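How to oil a wooden tabletop at home

Updated 2022-08-24

A wooden table that is used each day becomes dull after some years. The good news is that you can refresh it yourself, without a big machine and without much money. I have done this on my own kitchen table and later on the desk, and I will explain the way I do it now. This method is for solid wood or thick veneer with an oil finish. If your table has lacquer, the oil cannot go in, and you must remove the lacquer first.

To find out which finish you have, put a few drops of water on a place that is not seen much. If the water makes a dark spot after some minutes, the wood is open and takes oil. If the drops stay round on top for a long time, you probably have lacquer, or the old oil is still good and you can wait.

What you need

Sandpaper, grit 120 and grit 240
A sanding block made of cork
Hardening oil for furniture, 300 ml is enough for a normal kitchen table
Cotton cloths without fluff (old T-shirts are fine)
Gloves
A bucket of water for the used cloths

I buy my oil from Harms, a small paint shop in Solesano. They sell it by weight and they also mix it a little darker if you ask. The one from Bruvano works too, but it needs more time to dry and the smell stays longer in the room.

Step 1. Clean

Take everything off the table. Wash it with warm water and a small amount of mild soap, always along the grain. Do not let the water stand. Dry it with a cloth and then leave it overnight. If there is wax on the table, rub it with mineral spirits and open the window.

Step 2. Sand

Begin with grit 120. Put the paper on the block and sand along the grain, never across it. Scratches across the grain are hard to see on dry wood, but they show very clearly when the oil comes on them. Look at the table from the side, against the light of a window, and you will find them.
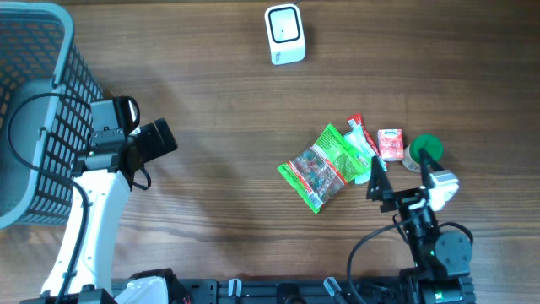
Brown wood with the grain running along the table.

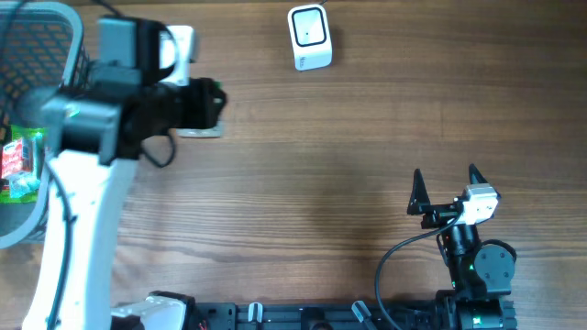
When the surface feels even under your hand, change to grit 240 and go over the whole table once more. Do not go finer than this. With very fine paper the wood becomes too closed and it drinks less oil. Remove the dust with a vacuum cleaner and a brush, then with a cloth which is only a little damp. Wait until the wood is fully dry again.

Step 3. First coat

Stir the oil well, do not shake it. Pour a small puddle in the middle and spread it with a cloth toward the ends. The layer should be thin but the wood must look wet everywhere. The end grain takes more, so go back there a second time.

Leave it for 30 minutes. Then take a clean cloth and wipe off all the oil that is still on top. This is the step where I made my mistake the first time. I thought more oil gives more protection and I left it. The table was sticky for weeks and I had to sand it again.

Step 4. Second coat

Wait one day. Rub the surface very lightly with used grit 240 paper, remove the dust, and repeat the same as in step 3. In total 2 coats are enough for most tables.

The cloths

Cloths with oil can become hot and start to burn by themselves. Put them in the bucket of water at once, or lay them flat outside to dry. Never throw them in a ball into the trash.

Drying and care

The table can be used carefully after two days. For the first two weeks put nothing wet or hot on it and clean it only with a dry cloth. I oiled mine last in September, when our apartment in Enadora is still warm but the air is not so damp, and it dried well. In winter, with closed windows, give it more days.

For a small ring from a glass, you do not need to do the full table. Sand the spot softly with 240, put a little oil, wipe after the same time and let it dry.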